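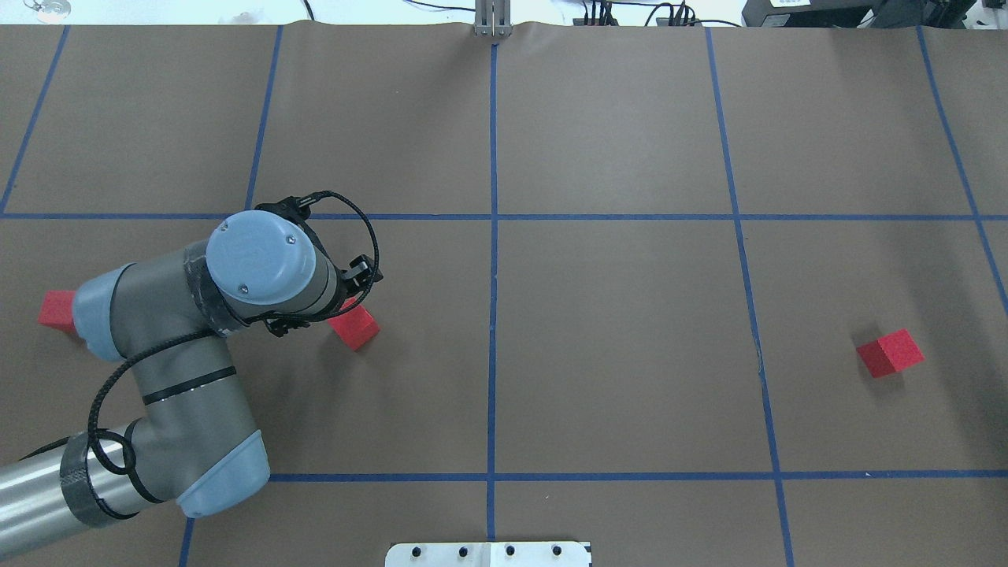 Red blocks on a table covered in brown paper and marked into cells with blue tape.

Nalleo Releases Free Guide to the Taped Table Grid

JOSEPH – Nalleo, a maker of tabletop activity supplies, has released a free printed guide to setting up a work table with brown paper and blue tape. The guide is called the Tomavik Table Plan. It is meant for schools, libraries, after-school programs and families who want a large play or sorting surface that can be put down and taken up again without marking the furniture.

The plan uses a sheet of brown paper to cover the table and strips of tape to divide it into rectangular cells. Blocks or other small items are then placed in the cells and moved from one to another. The guide contains 5 activities, starting with simple placing and matching and ending with a turn-taking game for two or more players.

Nalleo has printed 400 copies for the first run. Copies will be handed out beginning in June at the company's store in Joseph and at the Jolludgate Activity Center, where a sample table will be open to visitors from 10 a.m. There is no charge for the guide or for using the sample table.

"We get the same question at the counter all the time, how to make a big table useful for block games without buying a printed board," the company said in a statement. "A roll of paper and a roll of tape will do it. The guide just gives people the order to do it in."

Laying the Paper

The paper goes down first. The guide recommends cutting it longer than the table and folding the extra underneath, then taping it on the underside. Wrinkles should be smoothed toward the nearest edge by hand before any tape goes on top. If one width of paper does not cover the table, a second sheet can be laid beside the first with a small overlap. The overlap should run where a tape line is planned.

Marking the Cells

A long line down the middle comes first, from one edge of the table to the other. The remaining lines are measured from it. Nalleo suggests unrolling a full length of tape, holding it above the paper, and lowering it in one motion. Short pieces joined end to end tend to wander. Where two strips meet, one can stop at the other or lap slightly over it, and the corner should be pressed flat with a thumb.

Cells do not have to be perfectly square or all the same size. For the activities in the guide, each one needs to be large enough to hold a block with open space on every side. 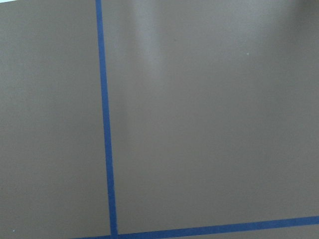 Using the Table

The first activity takes 3 blocks of one color. Players set them in separate cells and then move them one at a time to cells called out by a partner. Blocks may sit at any angle as long as they stay inside the lines. Later activities add more colors, a row-and-column naming system, and a memory round in which one player looks away while another moves a block.

Torn paper can be patched from above with a spare piece and retaped. When the whole surface is worn, the tape and paper come off together.

Availability

The Tomavik Table Plan is available in English. Schools and libraries may ask for up to a classroom set while supplies last and may copy the pages for their own use. Paper, tape and blocks are not included with the guide. Requests can be made at the Nalleo store or by mail to Nalleo, Table Plan, Suite 209, Joseph.

About Nalleo

Nalleo makes and sells blocks, sorting trays and paper goods for tabletop activities. The company is based in Joseph.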